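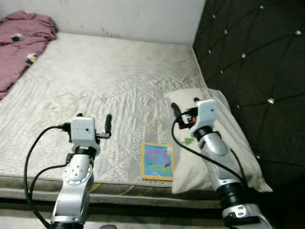

Rizwan wrote that eight years is plenty for a foam mattress and I should stop trying to save mine. I'm not convinced, so I'm asking the rest of you before I spend the money.

Mine is a Nesen, medium firm, queen. It has a dip on my side that I can feel with my hand but can't really see unless I lay a broom handle across it. The frame is fine, I checked the slats last month and replaced one. Lower back is stiff in the mornings and gone by lunch. A new one in the same line is $1155 delivered, a decent latex topper is $102 on sale. Has anyone had a topper fix a dip for more than a few months?

– slobo_rui

Filed under: Bedroom > Mattresses & Toppers > Repair or Replace

rtarar
I'll stand by what I said. A topper follows whatever is under it. If there's a dip in the foam there will be a dip in the topper, just a softer one. I did this with my old Mirani and got one good winter out of it, then bought the mattress anyway.

urmas_n
Depends how deep it is. Put the broom handle across again and measure the gap with nothing on the bed. Under an inch, a firm topper can cover it. Over that, I agree with Rizwan.

Also look at the warranty before you do anything. Mine only counts a dip past a certain depth, and they want it measured with no weight on it. Some of them are void if there's a stain, even a small one, so use a protector on the next one if you don't now.

slobo_rui
Measured it. A little over three quarters of an inch at the worst spot. The warranty paper is in a box somewhere from the move to Brorkcombe and I don't have much hope of finding it.

stefania.r
Have you rotated it? I don't mean flipped, most foam ones can't be flipped, the support layer is on the bottom. Turn it head to foot. If you sleep alone on a queen you can also just move over, which I know sounds dumb, but I slept on the left side for years out of habit and the right side was like new.

slobo_rui
Not alone, so moving over is out. I rotated it the first couple of years and then stopped. Your post is the first one that costs nothing, so I'll try it tonight.

s_cheema
Rotating it now will put the dip under your feet or your knees. It does help the back. I would still not buy a latex topper for this, get a firm one in dense foam, 3 inches at most. Latex is nice but it bends into the low spot right away.

rtarar
Three inches of dense foam on top of a worn out mattress is a new mattress with extra steps. Put the money toward the Nesen.

s_cheema
It's $102 against $1155. Not everyone can do the second one this month. Even if he only gets a year out of it, that's a year to save up or wait for the January sales.

urmas_n
Sohail has a point on the sales. Ferkon usually marks down the floor models then too, if you don't mind one that people have been sitting on. I minded.

stefania.r
I bought a floor model. It was fine. Vacuumed it, left it by an open window for a day and put a zip cover on it.

rtarar
I'd want a lot more than a vacuum.

slobo_rui
Update after four nights turned around. Back is better, not perfect. I can feel the dip under my calves when I lie on my stomach but not when I'm on my side. My wife says her side feels the same as before. I'm going to hold off on the topper for now and look at prices again in January. If it gets worse I'll try the dense foam one Sohail mentioned.

urmas_n
Check the middle slats again while you wait. If one went, the ones next to it have been carrying more.

slobo_rui
Will do Saturday.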